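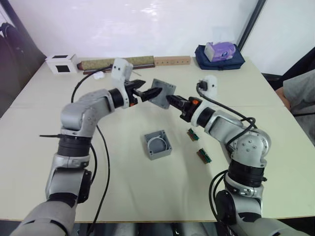 Der Deckel zwischen den beiden Greifern, darunter das offene Gehäuse.

Tag der offenen Tür bei Rorkmont

1.8.24

Eigentlich wollte ich zu solchen Terminen nicht mehr gehen. Im letzten September stand ich bei Wogan eine Stunde vor einem Förderband, das wegen eines Softwareupdates stillstand, und bekam zum Trost einen Kugelschreiber. Aber Rorkmont liegt auf meinem Heimweg, und in der Einladung stand etwas von „feinmotorischer Montage mit zwei Armen“. Das wollte ich dann doch sehen.

Gezeigt wurde die Anlage Flalirus, also zwei Arme an einem Tisch, jeder mit einer Kamera auf dem Handgelenk. Die Aufgabe: ein kleines graues Kunststoffgehäuse mit einem Deckel verschließen. Im Gehäuse liegt ein aufgerolltes weißes Kabel, daneben auf dem Tisch zwei grüne Platinen mit goldfarbenen Stiften. Auf die Platinen hatte ich mich gefreut. Die einzusetzen wäre nämlich das, woran man sich als Mensch die Fingernägel ruiniert. Laut Programmzettel kommt dieser Schritt aber erst „in einer späteren Ausbaustufe“. Vorgeführt wurde nur der Deckel.

Gut, der Deckel. Beide Arme fassen ihn von links und rechts und halten ihn über dem Gehäuse. Das sieht ordentlich aus, das gebe ich zu. Das Teil ist dünn und hat Löcher in den Ecken, die über den Schraubdomen sitzen müssen, und wenn zwei Greifer gleichzeitig daran ziehen, kann das leicht schiefgehen. Ich habe 14 Durchgänge mitgeschrieben. In 5 davon saß der Deckel am Ende so, dass man hätte schrauben können. Geschraubt wurde nicht.

Auf dem Plakat am Eingang stand eine Erfolgsquote von 94 Prozent, gemessen über 2.457 Versuche. Ich fragte, was als Erfolg zählt. Die Antwort: wenn der Deckel das Gehäuse berührt. Nach dieser Rechnung kann ich auch Klavier spielen.

Ein Besucher neben mir wollte wissen, wie schnell das Ganze gegenüber Handarbeit ist. Da wurde auf ein Datenblatt verwiesen, das man per Mail anfordern kann. Habe ich getan, bisher kam nichts.

Was mir gefallen hat: Es lief kein Werbefilm, man durfte nah heran, und Fehlversuche wurden nicht weggeräumt, bevor jemand hinschauen konnte. Das war bei Wogan anders. Auch der Kaffee war besser.

Kaufen würde ich so etwas für eine kleine Werkstatt trotzdem nicht. Für einen Deckel brauche ich zwei Hände, und die habe ich schon. Wenn die Platinen drin sind und die Schrauben auch, komme ich noch einmal vorbei.

Als Nächstes steht Rasimwood auf der Liste, dort soll es um das Sortieren von Kleinteilen gehen. Anmeldung läuft noch, Parkplätze gibt es angeblich hinter der Halle.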